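Stasum Community Help
Home and Workshop > Wood and finishes

Oil or varnish for a plain wood worktop that gets used every day?

Thandeka Radebe
Posted Saturday, April 23, 2022

I have a solid wood worktop in the back room of my house in Prullance. It came unfinished from a kitchen supply place and I've been using it bare since September. I repair and rebind books on it, mostly, and my son does his school projects at the other end. It is light colored wood, I was told beech but the receipt only says "hardwood panel." I paid 380 for it with delivery.

It has picked up some rings from cups, a gray patch near the window where a plant pot leaked, and general dirt along the front edge where our arms rest. Otherwise it is flat and sound.

I'd like to clean it up and put a finish on it. What I've read so far goes in both directions. Some people say to use oil and nothing else, others say oil is useless against water and I should use a polyurethane. I use PVA glue and wheat paste on it, and now and then a little methylated spirit. I also set metal tools and a cast iron press down on it, so it's going to get knocked.

Things I'd like to know:

Do I have to sand the whole top or can I just sand the stained parts?
Will glue peel off an oiled surface?
How long before I can put weight on it? I can move the press to the floor for a while but not for a month.
Does the underside need doing too?

I have a random orbit sander and I'm reasonably careful. I don't have a spray setup and don't want one. The room has one window and I can shut the door to the rest of the house. I'd prefer not to use anything with a very strong smell but I can put up with it for a weekend.

One more thing, the top is screwed to a steel frame through plain round holes. I don't know if that matters.

Hakim Chin

I refinished tables and counters for a living for a good while and still do a few for neighbors. I'll go through your points, though not in order.

The screws first. Plain round holes in a steel frame can be a problem. A solid wood panel gets wider in damp weather and narrower when the heating is on. It hardly changes along its length. If the screws are tight in round holes all the way across, the wood can't move and it will either cup or split along a glue line. Look at the ends of the top for small cracks. If there aren't any, you can fix this easily while you have it apart. Leave the holes along the middle as they are, and file the holes near the front and back edges into slots running front to back. Use a pan head screw with a washer and do it up snug. You want the washer to be able to slide.

Then sanding. Do the whole top. If you sand only the stained patches you'll get shallow dips, and they'll show as soon as there's finish on it and light coming in from the window. The color will be uneven too. Beech goes a little darker and pinker as it ages, and fresh sanded spots will look like spots.

Before you sand, clean it. Warm water with a little dish soap, a cloth that's been wrung out well, then wipe with plain water and let it dry overnight. The dirt along the front edge is skin oil mostly, and if you sand it without cleaning you clog the paper and push some of it into the grain. After it's dry, wipe that edge with your methylated spirit.

The gray patch may be iron and water reacting with the wood, or it may just be mildew. Sand it first and see what's left. If there's still a gray or blue-black mark, use oxalic acid, sold as wood bleach. Follow the packet for strength, wear gloves and eye protection, and keep it off the steel. Brush it over the entire top, not the mark alone, or you'll have a pale patch in place of a dark one. Rinse it well when you're finished and let it dry for a couple of days. Don't sand until you have rinsed it properly. The dried crystals are bad to breathe.

For grits I go 80 only if there's damage, then 120, then 150, then stop at 180 for oil. People will tell you to keep going up to 300 and beyond. On a worktop there's no point. The wood gets so polished that the oil doesn't go in evenly, and you've spent an afternoon for nothing. For varnish I'd stop at 150. Keep the sander moving and let it sit under its own weight. If you lean on it you get little curly scratches that you won't see until the first coat goes on. Vacuum between grits. A single piece of 80 grit left on the surface will scratch all the way through the 180 pass.

Now oil against varnish. For what you do I'd use a hardwax oil. It isn't as tough as polyurethane against standing water, but you can repair it in one place. With polyurethane, the first time your press chips it you have a chip with a hard edge, water gets under there, and the only proper repair is to sand the top back and start over. With hardwax oil you rub the spot with a fine pad, wipe on a bit more, and buff it off.

Glue does come off it. PVA will peel or lift with a plastic scraper if you let it set, and if you catch it wet it wipes away with a damp cloth. Wheat paste is easier still. The methylated spirit is the one to watch. A few drops wiped up right away won't do anything. A puddle left under a rag will dull it.

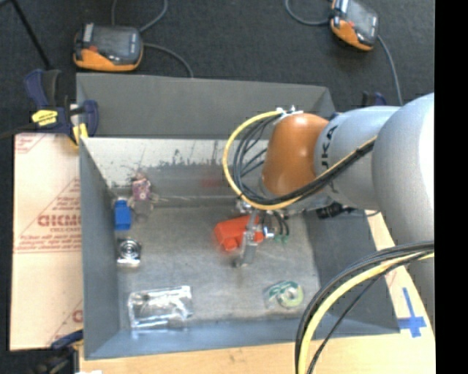 Whichever brand you buy, put it on thin. Most of the trouble people have with hardwax oil is from using too much. Pour a small amount on, spread it with a white nylon pad or an old credit card, work it in, leave it for the time on the tin, and then wipe all of it off with clean cotton cloths. If your hand still feels tacky after touching it, keep wiping. Let it go overnight and do a second coat the same way. The second takes much less. You don't need a third on the top, but I give the end grain an extra one.

Do the underside, yes. One coat is enough. It slows down the moisture going in and out so both faces move together. You'll have it off the frame for the screw holes anyway. Do the bottom first, stand it on blocks, then turn it over and do the top.

As for weight, light use after two days, nothing heavy or wet for a week. The press I'd leave on the floor for two weeks, and put a piece of felt or thick card under it when it goes back. Cast iron on damp wood leaves a black mark, finish or no finish.

Lay the used cloths out flat outside to dry, or put them in a metal can filled with water. Don't ball them up and put them in the trash. Oily rags heat up on their own and they do start fires.

Manurung47

we have polyurethane on ours and its fine. three coats water based, satin, barely smells. kids paint on it and it wipes clean. it has a couple of chips by the vise but I just don't look at them

Thandeka Radebe

Thank you both. I looked at the ends and there is a hairline crack on the left side as long as my finger, so Hakim, I think you are right about the screws. I've loosened them for now. Should I fill it?

Also the shop here only has a hardwax oil from Nulisau, in matt or with white pigment. Is the white one worth it? I like the color as it is now and I'm a bit worried about it turning orange.

Hakim Chin

Leave the crack alone for a few weeks with the screws loose. There's a fair chance it closes up on its own. If it's still open and you can feel it with a fingernail, work some thin wood glue in with a piece of dental floss and clamp it across gently. Don't use filler. When the panel swells again the filler has nowhere to go and it will push the crack open further.

I haven't used the Nulisau one, so I can't say how it goes on. In general the lightly pigmented oils do keep pale wood close to the unfinished color. A clear oil will make it look the way it does when you wipe it with water, then warm up over the years. Wet a patch of the underside and look at it. If you're happy with that color, buy the clear. If not, get the white, but stir it very well and keep stirring. The pigment sits on the bottom, and if you don't stir it the last third of the tin comes out like paint. Do a test on the underside either way, on a sanded area.

With the pigmented oil I'd also put the second coat on in clear if you can get a small tin. Two coats of white can look chalky along the grain lines.

Manurung47

forgot to say get the good sanding discs. the cheap multipack ones fly off the pad. there was an old thread on here about discs with something like a lot of replies, search "hook and loop worn out". if the pad itself is worn no disc will stay on it and you just replace the pad, four screws

Thandeka Radebe

The pad on mine is fine. I wet the underside and the color was darker than I want, so I'm going with white and then clear. I'll do the slots in the frame first and wait for the crack. The press is on the floor of the hall in the meantime.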